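4.3 Recording a Bin Placement Set

This section covers recording demonstrations for the bin placement task on a two-arm Tavudus station. Complete the arm calibration in section 4.2 before you start. A full set is 281 accepted episodes.

Before recording

1. Check that both arms are powered and that the status page in Roren Recorder lists each one as Ready.
2. Open the task file and confirm that the operator name and station number are correct. These fields cannot be edited after upload.
3. Set the bins out in the start layout shown on the task card. Bin colors and positions change between cards.
4. Wipe the lens of each wrist camera with a dry cloth.

CAUTION: Keep hands and sleeves outside the table frame while the arms are enabled. Press the stop button before reaching in to move a bin.

Recording an episode

5. Move both leader handles to the rest position. Press the left pedal once. A single tone marks the start of the episode.
6. Close the gripper on the wall of the bin. Do not grip a corner.
7. Lift the bin clear of the work surface before moving it sideways. Dragged bins are rejected in review.
8. Carry the bin to its place, lower it and open the gripper fully.
9. Return both arms to rest and press the left pedal again. Two tones mark the end.

An episode longer than 57 seconds is closed by the software and flagged Overtime. Delete it and repeat.

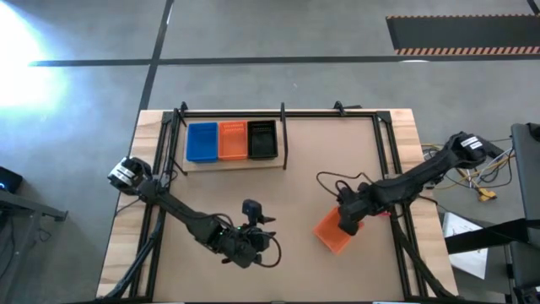
Figure 4-6. Right arm holding an orange bin above the work surface. Three bins stand on the raised board.

NOTE: Some tilt of the bin during the carry is acceptable. Do not stop to correct it in the air unless the bin is slipping.

Failed grasps

10. If the bin slips but stays within reach, recover and continue. Tag the episode Recovery.
11. If the bin leaves the table, press the right pedal to discard the episode, then reset the layout.

Do not mix Recovery episodes with the main set. Export them to their own folder under the same task name.

Storage

The local drive holds 3,000 episodes at the default camera rate. Upload at the end of each shift and wait for the Verified message before clearing the drive.

Revision note, 25th July: step 7 reworded and Overtime limit added (A. Fekete).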